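Research > Reading and Reception > Working papers > Section 4

We use cookies to remember your settings and to count visits. Accept all | Manage choices

Last updated: 22/08/2025

4. Star ratings and the text of negative reviews

4.1 Material

The corpus consists of 1,000 reader reviews of fantasy novels posted to Landirine, a reading log site on which each review carries a rating of one to five stars and a free text field. Reviews shorter than 13 words were left out before sampling, as were those written in a language other than English. Where a reader had reviewed the same title more than once, only the latest version was kept. The titles were drawn from the lists of two publishers, Kamwood and Trudulton, so that cover style and blurb length could be compared within a house as well as between houses.

4.2 Coding

Each review was coded for the aspects of the book it mentions (plot, setting, characters, prose, cover, price, physical copy) and for the polarity of each mention. A mention was counted once per review, however often it was repeated. Irony was coded by its intended sense where the rest of the review made this plain, and otherwise marked as unclear. Capital letters and repeated punctuation were recorded separately and did not affect the polarity code. Plot summary without any evaluative word was treated as neutral, including summary that stops short with a remark that the reader could recall nothing further.

4.3 Mismatch between rating and text

We call a review mismatched when the majority of its coded mentions point the other way from its rating. Three stars was treated as neutral and such reviews were excluded from this part of the analysis. Of the remaining reviews, 179 were mismatched. In most of these the rating was higher than the text would suggest, and the cover was the aspect most often praised. Readers who praised a cover and disliked the plot tended to place the cover first and to return to it at the end. The same order was found in reviews of both publishers' books.

A smaller group gave low ratings to books they described with approval. The complaints here concerned late delivery, small type or a damaged spine. Eight reviews gave no ground for the rating at all.
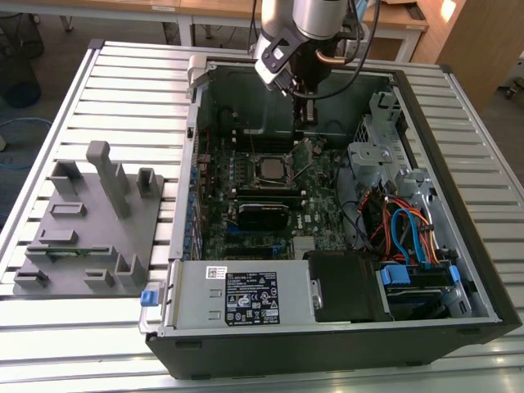

Figure 4. Open desktop tower with motherboard and graphics card.

The mismatched reviews were also compared with the matched ones for length. Mismatched reviews were longer, and the difference remained when plot summary was removed. We repeated the coding in April on a subset, using the Annamalai scheme, which treats cover and blurb as a single aspect. Under that scheme fewer reviews count as mismatched, as praise for a cover is often offset by a complaint that the blurb promised a different book. The two schemes agree on the low-rated group. The separate treatment of cover and blurb is kept in Section 5, where ratings are modelled by aspect.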